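# Trelen cable notes

Notes on cables left on desks and tables at the Stulton office, started in April. The sheet lists over 200 entries. I would trust maybe half of the length column, which was filled in by eye. A coil looks shorter than it is, and people guess low.

The "tidy" column is worse. Two people rated the same 20 coils and often disagreed. Loose loops on a bare tabletop got a "yes" from one and a "no" from the other.

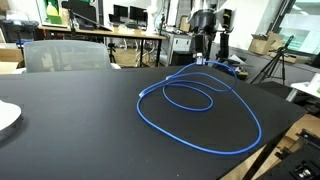 **Author:** data maintainer, Trelen notes, Zavholm

Take the blue cable on the black table. The loops are different sizes and cross each other. Is it coiled, or just put down? The sheet says "coiled". I left it alone, but I wouldn't build a storage rule on it.

## Before you use this

- `length_m` is a guess. Measure again if you plan to buy anything.
- `color` is fine.
- `connector` is blank wherever the rater wasn't sure. Blank does not mean none.
- `in_use` was asked once per cable and never checked.

The Shemweta list claims 1,000 entries. I found a lot of repeats in it and have not merged it.

Last edit: June 2019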